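Home | Household | Textiles | Index

Folding table (laundry)

A folding table is any table, kept near the washing machine or not, on which clean laundry is sorted and folded before it is put away.

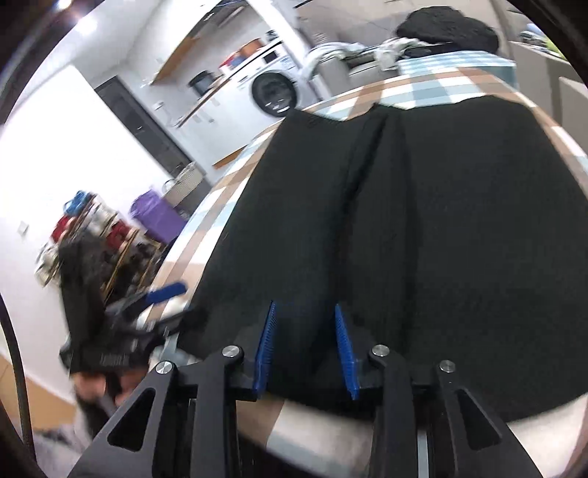 Gwendolyn Kasprzak holds that the cloth on top matters more than the table itself, and she would sooner fold on an old checkered tablecloth than on the nicest bare wood, as dark knits don't slide about on it (and any lint is easily shaken out at the door).

In the older houses of Drincombe the kitchen table has long done this work between meals, and many families there still fold the large, soft pieces first, while there is room to spread them flat, leaving the cloths and dish towels heaped at the far side until last. A fleecy garment is usually creased once down the middle, smoothed with the palm, and then folded in 3 across. A table 60 inches long is thought comfortable for one person, though plenty of people manage very happily with less.

See also: Airing cupboard; Linen press

Shares 139 | Comments 3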